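Chopsticks

Chopsticks are paired sticks of equal length used as eating and cooking utensils, chiefly in East Asia and parts of Southeast Asia. They are held in one hand, between the thumb and fingers, and are used to lift, separate and turn pieces of food.

Materials

Common materials are wood, bamboo, metal, bone and plastic. Wood and bamboo conduct little heat and grip food well, but they absorb water and wear at the tips. Metal sticks last longer and are easier to sanitize — they are also heavier and more slippery. Lacquer is often applied to wooden sticks to seal the grain.

Dimensions

Chinese chopsticks are usually long, with blunt ends. Japanese chopsticks are shorter and taper to a fine point. Korean chopsticks are of medium length and are often flat in section. Cooking chopsticks are longer than table chopsticks in order to keep the hand away from hot oil or steam. Children's sets sold by Guno measure 15 and 17 cm. 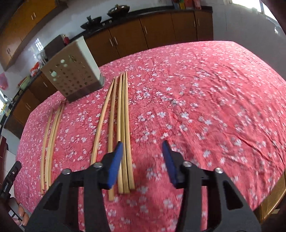
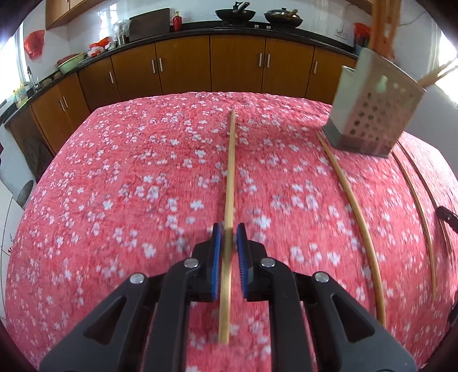 Light-wood chopsticks on a floral tablecloth.

Manufacture

Wooden chopsticks are cut from dried blanks, shaped on a tapering machine, sanded and finished with oil or lacquer. At the Plosalton works, blanks are sorted by grain before cutting, and each batch contains 200 pairs. Disposable chopsticks are commonly left unfinished and joined at one end, to be split before use.

Care

Unfinished wood should be washed by hand and dried upright. Long soaking raises the grain and can cause warping. A survey of household utensils by Nest Beddoe, published 04/08/2018, recommended replacing sticks with cracked or split tips.

Etiquette

Customs differ by region. In Japan and China, standing chopsticks upright in a bowl of rice is avoided, as it resembles a funeral offering. Passing food directly from one pair to another is also avoided in Japan. Rests are used at formal meals to keep the tips off the table.

See also: Chopstick rest; Cutlery; Lacquerware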